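Recording Demonstration Episodes at the Ponari Station

Before each session, confirm that the wrist camera is streaming and that the joint readings update in the log window. Move the arm to its start pose and wait 2 seconds before pressing Record. An episode should run no longer than 15 seconds. 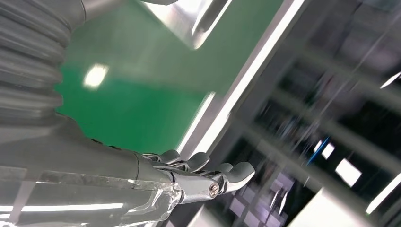 Guide the hand at a steady pace and complete one task per episode. Press Stop once the arm has come to rest, then mark the episode Keep or Discard. Discarded episodes remain on the server and must not be deleted by operators.

A full task set requires 600 kept episodes. Upload each batch to the Hallow folder at the end of the shift and enter the operator code in the batch sheet. Questions about labels should be sent to Khanyisile Mabuza.

Last revised 2025-02-19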